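# Two-arm handover of a small bottle: demonstrations by remote control or by hand?

**Posted by Baek, Automation Help Forum, Teaching and Demonstration section**

Our department has been asked to teach a two-arm station to pass a small pill bottle from one arm to the other. The bottle is stood upright on the table, one arm picks it up by the cap end, and the other receives it lower down. To date we have recorded 232 demonstrations by remote control, using a pair of leader arms and the Tiseck recording software.

The resulting policy picks up the bottle reliably. The handover itself is poor. The receiving arm tends to close early, and the giving arm then either pulls the bottle sideways or lets it drop. Two operators produced the recordings, and they do not work in the same manner. One pauses before the receiving gripper closes, and the other performs the whole exchange in a single motion.

I would be grateful for advice on the following. Should we discard the remote-control recordings and guide the arms by hand instead? If the recordings are to be kept, should those of the two operators be separated?

**Worside**

I would advise against discarding the recordings. Guiding by hand is suitable for a single arm following a slow path. With two arms, the person giving the demonstration has one hand on each, cannot easily operate both grippers, and will frequently block the view of the cameras. Any picture in which a human hand covers the bottle will be of limited use, as that hand will be absent when the policy runs.

The difficulty you describe is more likely to come from the recordings disagreeing with one another. If half of them contain a pause and the other half do not, the policy has no consistent moment at which to close the receiving gripper.

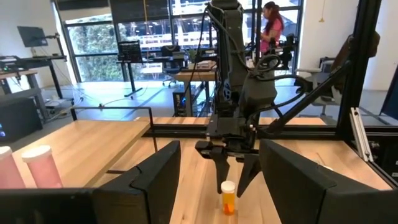
It is preferable to settle on a written procedure before anything further is recorded. Ours, for a comparable task, reads as follows:

1. Start both arms from the same rest position, with both grippers open.
2. Lower the giving gripper over the cap and close it. Raise the bottle straight up.
3. Bring the receiving gripper to the bottle and hold still for one full second.
4. Close the receiving gripper. Hold still again.
5. Open the giving gripper and withdraw it upward before the other arm moves.

Both operators should practice until their recordings cannot be told apart on playback. The starting position of the bottle should be varied on purpose, but the order of events should not.

With regard to your second matter, I would train once on each operator's recordings separately and compare the results. Under our procedure we required 509 recordings before the exchange was dependable, although the first 4 sessions were spent mainly on correcting our own habits.

**Jidumley**

Please check the gripper delay first. We had the same fault, and it was a setting. The leader handle was reporting its position later than the arm joints, so every closing action was stored at the wrong time. Retraining made no difference until this was corrected.

I do not agree that hand guiding should be ruled out. It is acceptable for finding a good meeting point for the two arms. Save that position and show it to the operators as a target.

**Baek**

Thank you both. The delay was present on the receiving side and has been corrected in the settings. The existing recordings have been set aside by operator, and the pausing operator's set will be trained on first, after its gripper signal has been shifted to match. The procedure given by Worside has been adopted, with a longer hold at step 4. New recordings are planned for April, and I will post the results in this thread.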